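Sturkden Returns and Repacking, Plirusdale site
Packing bench inspection checklist, with comments
Date: 2020-07-01
Inspector: Margarida Coelho
Present: Hậu Thái (bench lead), Dardo Ojeda (nights), Gervasio Ledesma (maintenance)

1. Emergency stop within reach of the seated position
Pass. Tested from both chairs. The button on the window side is stiff and Gervasio will change it.

2. Floor marking around the arm benches
Fail. The yellow tape has lifted by the pallet door and people have started walking over the line. Repaint, do not re-tape.

3. Clear walkway, 1000 mm minimum
Pass. A cage trolley was parked in it when we arrived and was moved.

4. Arm speed limited while a person is at the bench
Pass. Hậu asked whether the limit could be raised in the last hour of the shift, when the toy returns pile up. It stays where it is until the risk assessment is redone.

5. Cables secured and free of the arm's travel
Comment. Check at the start of every shift and again after any change of gripper. Clips are in the drawer under bench 2. The old wording said "weekly", which dates from March and should be struck out.

6. Bench surface clean, only the current order out
Pass. Mixed toy orders are still the slowest job we have. Soft toys fold up in the grip and small round items roll, so the bench lead may lay the order out by hand before starting the arms. Hands off the bench before pressing start.

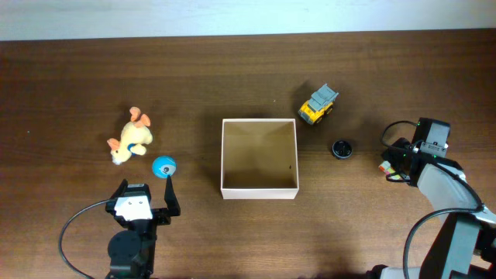 Who decides when a packer can step in and finish an order by hand?
The packer at the bench does. Press stop, wait for the light to go steady, finish the box, and write it on the sheet. No permission is needed from the shift office and it does not count against the bench.

7. Stoppages written on the sheet
Fail. The night sheets have gaps. Dardo Ojeda says the pen goes missing, and also that some people thought a stoppage would be held against them. Dardo Carrasco in the shift office has agreed to put the rule above on the wall in large print.

8. Seating and posture
Comment. Before the arms came in, packers stood and walked most of the shift. Now they sit and watch, and three of them have reported stiff necks. Screens to be raised to eye level. Job rotation between the benches and goods-in was promised at the start and has only been happening on days - nights need it too.

9. Noise
Pass. Quieter than the old taping line. Two packers said they miss the radio, which was taken out when the stop alarm was fitted. The radio can come back if the alarm can be heard over it. Gervasio to test.

10. Training records
Fail. Two names on the night rota have no signed record for restarting after a stop. They may load and unload but must not restart until signed off. The Maldonado training pack is the current one. Throw out any copies of the Plullow pack, as the restart steps in it are for the old controller.

11. Lighting at the bench
Pass. One tube flickering over goods-in, job number 416 raised.

12. First aid box
Pass. Plasters low, reordered.

Actions
Gervasio Ledesma: stop button, floor paint, radio test, screen height.
Dardo Carrasco: notice on stoppages, night rotation.
Hậu Thái: training sign-offs, old packs out of the drawers.

Items 2, 7 and 10 will be looked at again before the benches go over to the new shift pattern. Copy of this sheet to the board by the canteen.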